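Bresar lab visit, December 4, 2021

I'd been pestering Amirul Sumampouw for a look round the Bresar labs ever since he moved there from our place, and last month he finally gave in! Five of us squeezed into one car, got lost twice on the way to the site (the Purkutow turning is very badly signed) and arrived in time for coffee and some rather good almond biscuits.

Visitación Requena runs the bench side and took us round. She started there when every rack was set up by hand, and she was very frank about how people felt when the first arm came in. There was a lot of grumbling, mostly about who would get the blame for broken glass. What changed in the end was the shape of the day. The technicians used to be on their feet at the bench until late afternoon, and now a good part of that time goes on planning runs and checking results. Some love it. Efraín Llanos told me he rather misses the fiddly work and still does his own glassware when he gets the chance.
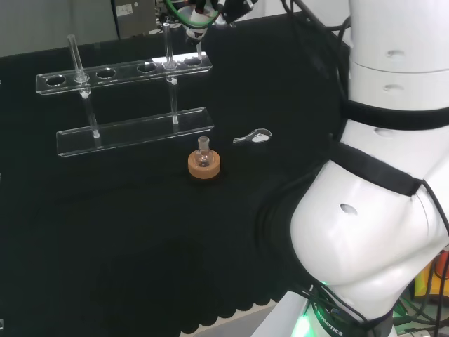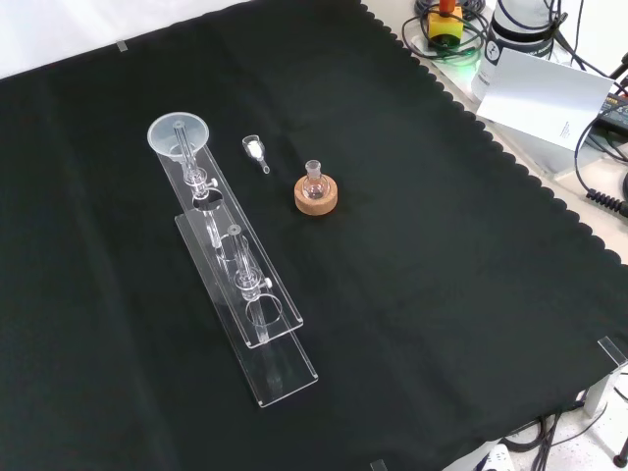
Glassware in clear two-tier stands, and a round-bottom flask in its cork ring.
Chang Laboratory Automation Club

I asked far too many questions about grippers, sorry everyone. Glass is the hard bit, apparently: a tube is slippery and shiny and you can't squeeze it. Kuo-hua keeps the breakages book, a proper paper one, and let me leaf through it (I want one for our workshop).

The training was what I most wanted to hear about. Everyone on the bench gets eight days of it, two of them purely on stopping the arm and making it safe, and they can ask for more. Visitación fought for that. She'd also like the shift rota changed, as someone still has to come in early to lay everything out, and that argument was carrying on over lunch.

We're hoping to go to Jultum in March if they'll have us. Names to me please, and say if you can drive.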